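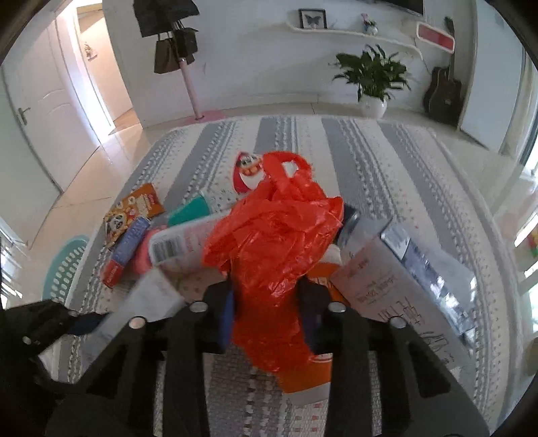
**Figure 1.** Thin red plastic bag.

### 4.2 What the ads said about pay

We read 1,000 job ads placed by four employers, Rullness, Grumus, Šťastný and Vultton, and recorded whether each ad stated a wage, a wage range, or neither. Ads that stated neither often used the words "competitive pay" or "pay according to experience." We also recorded how the work itself was described, as a wage is hard to compare across employers when the tasks are vague. The phrase "light items" was common in ads for packing and sorting jobs and was never defined. It could refer to something as thin as the crumpled bag in Figure 1, or to a full box that a worker would lift all day. Two ads with the same phrase and different wages may therefore describe different jobs, and we didn't treat such pairs as evidence of unequal pay.

Only 67 ads gave a wage range. Most of these came from Grumus, which had begun putting ranges in its ads for hourly jobs in June. Rullness gave a single starting wage in its warehouse ads and no figure in its office ads. Šťastný gave ranges for supervisors only. Vultton stated pay in 11 ads, all for temporary positions filled through its own site. An ad was counted once even if it was posted again with the same text. If the wage changed between postings, we kept both versions.

The width of the range mattered as much as whether there was one. In several Grumus ads the top of the range was close to double the bottom, and the ad didn't say what would place a new hire at either end. When we asked, the hiring office said that prior wage was "one of the things looked at." This practice carries forward any gap a worker brings from an earlier job. A published range does little to prevent it unless the employer also says how the starting point is set.

### 4.3 What employees knew

The staff survey went to 600 employees at the same four employers. It asked whether they knew the pay range for their own job, whether they knew it for the job one step up, and where they had learned it. Respondents at Grumus were the most likely to name the correct range for their own job. At all four employers, knowledge of the next job up was weaker, and coworkers were named as the source more often than managers or written policy.

Employees who had learned their range from a coworker were less sure of it, even when it was right. They were also less likely to say they would raise the matter at a yearly review. Part-time staff at Rullness and Šťastný often left these questions blank. We can't tell whether they didn't know or didn't wish to answer, and blanks are reported separately in the tables.

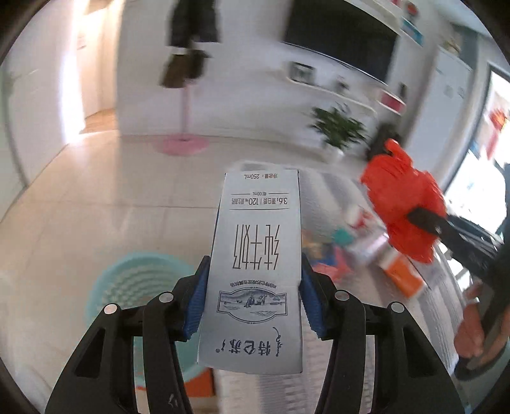
Zdeňka Urban, commenting on a draft of this section, wrote that knowing a range and being able to use it should be kept apart. In her view, our survey measures the first and says very little about the second: "A person can recite the range and still have no idea who decides where they sit in it." She suggested asking employees to name the person who had set their current wage.

We agree that the two are different. The survey had already closed when the comment came in, so the question couldn't be added. The interviews do touch on it. Several people at Vultton named their shift lead as the person who set their wage, while the shift leads we spoke to said that they passed on a figure they had been given and had no say in it. The interview material is taken up in Section 5, along with the employers' written pay policies where we were able to get them.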